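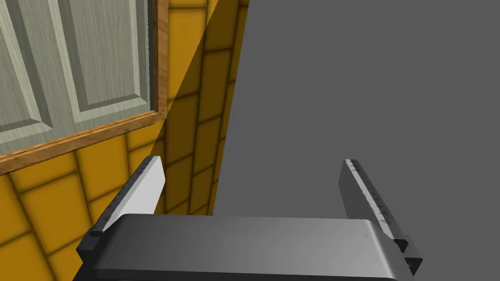 Greifer in der Möbelmontage – was macht ihr danach?

Lesezeit: 4 Minuten
Diese Seite verwendet Cookies. Mit der weiteren Nutzung stimmen Sie zu.

fraeskante
22. Oktober 2022
Bei Kodton in der Montage soll ab April das Einräumen und Prüfen der Küchenzeilen automatisch laufen. Wir sind 20 Leute in der Halle, 10 davon sollen auf Einrichten und Überwachen umgeschult werden. Was mit den anderen wird, steht noch nicht fest. Hat das schon jemand hinter sich?

belel_schicht2
Ja, bei uns. Entlassen wurde keiner, aber die Handarbeit ist weg. Ich sitze jetzt die halbe Schicht vor der Simulation.
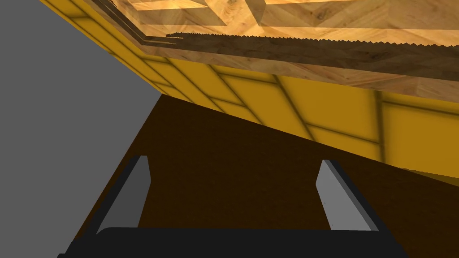

tiris77
Die Umschulung würde ich mir vorher schriftlich geben lassen, mit Lohngruppe. Bei uns hieß es erst, vier Tage reichen. Das reicht für die Bedienung, für mehr nicht. Allein so eine Stellung wie hier, Finger weit offen und schräg vor der Holzplatte mit den gelben Feldern darunter, muss man erst lesen lernen.

belel_schicht2
Sehe ich anders. Wer die Möbel kennt, hat das schnell drin. Schlimmer finde ich, dass man kaum noch mit den Kollegen redet.

fraeskante
Danke euch. Nach der Lohngruppe frage ich am Montag.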